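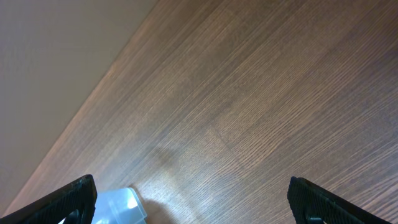
La Federación Pratia es una organización semipública dedicada a la acogida e integración de familias migrantes en la región de Gavwood. Fue creada por acuerdo entre el consejo regional y las asociaciones comunitarias de Girley, y su junta de gobernadores se reúne cada mes de noviembre. Las sesiones son públicas y se celebran en salas de mobiliario sobrio —una mesa de madera de veta oscura y clara, una pared lisa de color beige— cedidas por los municipios.

Gobierno

La junta consta de 50 miembros, elegidos por un periodo de dos años. En la última votación se aprobó, por mayoría simple, ampliar el programa de vivienda temporal, que atiende a 597 hogares. 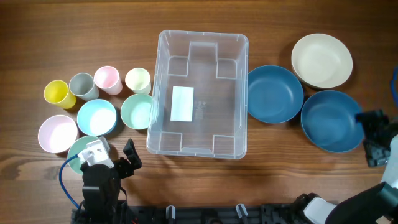
El programa Baxter, principal línea de ayuda material, proporciona enseres domésticos a las familias recién instaladas. Los lotes se preparan en los centros locales y comprenden ropa de cama, útiles de limpieza y menaje sencillo, como vasos de plástico de color amarillo, gris o rosa pálido y recipientes transparentes para guardar objetos. Desde su puesta en marcha se han entregado 1.342 lotes.
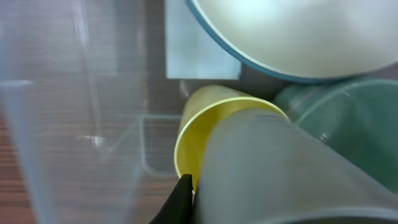 Recipiente de plástico transparente y superficie de madera.

Financiación

La federación se sostiene con aportaciones regionales y donaciones privadas. Las cuentas se publican el 22 de enero y pueden consultarse en la sede de Girley.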